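How to clean a small refrigerator and keep the smell away

I live in Wonthorpe since 2011 and in all this time I had only small refrigerators. They are cheap and quiet, but they collect smells faster than the big ones. This is the way I clean mine, every January and again in summer.

Before you start

Eat what you can in the days before. Pull out the plug, and put the rest of the food in a cool bag with ice packs. Leave the door open while you prepare the water.

What you need

A bucket, 3 soft cloths, an old toothbrush, baking soda, mild dish soap. No bleach, please – the plastic inside can keep its smell for weeks.

Washing

1. Take out the shelves and the drawer. If they are glass, let them come to room temperature first. Hot water on cold glass can crack it.
2. Mix two spoons of baking soda in one liter of warm water.
3. Wipe from the top to the bottom, so the dirty drops fall on the part you did not wash yet.
4. Use the toothbrush for the small ledges where the shelves rest, and for the folds of the door seal. Old milk likes to hide there.
5. Wash the drawer in the sink with soap and dry it well on both sides.

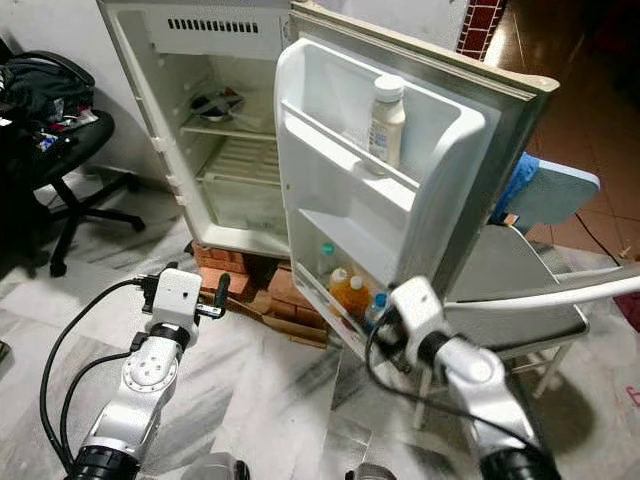
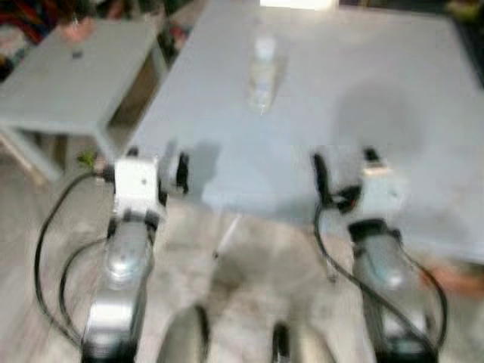
Drying and after

Dry everything with a clean cloth and leave the door open for one hour more. Then put the plug back and wait until it is cold inside before the food returns. For the smell I keep 200 grams of baking soda in an open cup on the upper shelf, and I change it when I remember – usually too late.

Comments

Zodwa Mnguni: Thank you, the seal was exactly my problem. I would add to check the small drain hole at the back, if your model has one. Mine was blocked with crumbs and water stayed under the drawer. A cotton swab was enough to open it.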